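Grilthorpe Golf Club – progress report to the Momum Fund, May

We are so pleased to tell you that the junior program has had a lovely spring, with 112 children signed up and 70 of them coming back for the second block of lessons. The short course is open until 7:30 in the evening now, and the new practice green has settled in beautifully after all that rain.

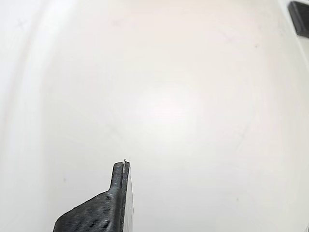 Black ridged part with a rounded tip, against white.

Of your grant, $1,072 is still unspent – we would like to put it toward nearly 100 smaller clubs from Avitz, if you are happy with that. Drainage on the fourth hole will have to wait until fall.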